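Sorting and Leaf Removal: Frequently Asked Questions

Kornia small-fruit handling notes, Trudgate packing room
Last revised 14 Feb 2023

These answers cover hand sorting of fresh blueberries on a white surface before they go into cups or punnets. They apply to small lots only. For machine-graded fruit, see the Raju line sheet.
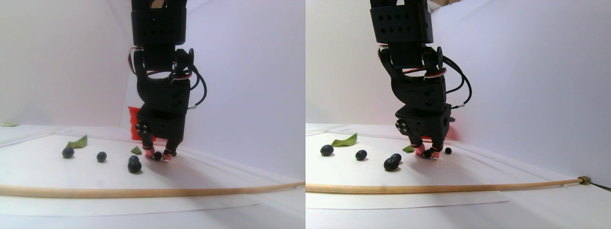
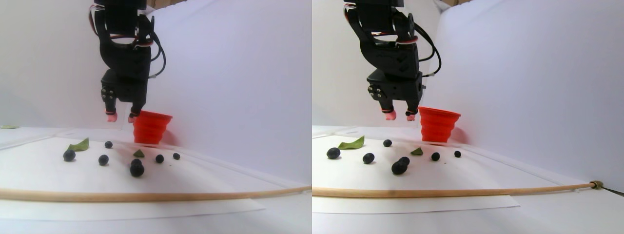

Blueberries and green leaves on the white sorting surface, with the wooden dowel across the front.

Why is the surface white?

Dark fruit and green leaf both show clearly against it. Small leaf fragments are the hardest thing to find on a gray or steel top, and they account for most of the rework on lots that were passed the first time.

What is the dowel for?

It marks the front limit of the sorting area. Fruit that rolls forward stops against it. A slight bow in the dowel is acceptable as long as a berry cannot pass under it. Replace it if the wood is split or stained.

Do the berries have to be separated before sorting?

Yes. Two berries resting against each other hide the contact side of both, and that is where a soft spot or broken skin gets missed. Part any cluster and leave a gap of at least one berry width.

Which comes off first, leaves or fruit?

Leaves. Take whole leaves first, then fragments and slivers, then check along the foot of the back panel. Light pieces collect there. Fruit is picked up only after the surface is clear of green.

How should a berry be picked up?

From the sides, at its widest point, with the least pressure that holds it. Do not press down from the top. Squeezing at the crown end can open the skin, and handling in general removes bloom — the pale waxy coating — so each berry should be lifted once.

Is missing bloom a reason to reject?

No. Loss of bloom is a cosmetic fault. Reject for broken skin, leaking juice, mold, shriveling or a red tinge at the stem end.

Can small berries go in with large ones?

For cup fill, yes. Kornia does not size-grade cup lots. For punnets sold under the Nulimari label, set small fruit to one side and pack it separately.

Which cups are suitable?

Any food-grade cup that stands upright without support. Collapsible silicone cups with ribbed sides are fine and store flat, but two points apply. Extend the cup fully before filling, and clean between the ribs after each lot. Juice dries in the folds and is difficult to see on red silicone.

Where should the cup stand?

On the surface, close to the fruit, so that each berry travels a short distance. Lower the fruit into the cup. Do not drop it from above the rim.

How many cups can be stacked in a tray?

None. Filled cups stand in a single layer. Trays are limited to 600 g of fruit.

Should the fruit be washed first?

No. Sort dry and wash immediately before use. Washed berries stick to leaf fragments and keep poorly.

How long can fruit stay out during sorting?

90 minutes at room temperature. After that, return the lot to the cooler at 2 °C, whether or not it is finished.

How often is the surface cleaned?

Between lots, and at once if a berry bursts. Wipe the panels as well as the top. Dried juice spots on white panels are regularly mistaken for fruit in inspection photos.

Will this page change?

The cup section will be reviewed in April, before the first early-season lots.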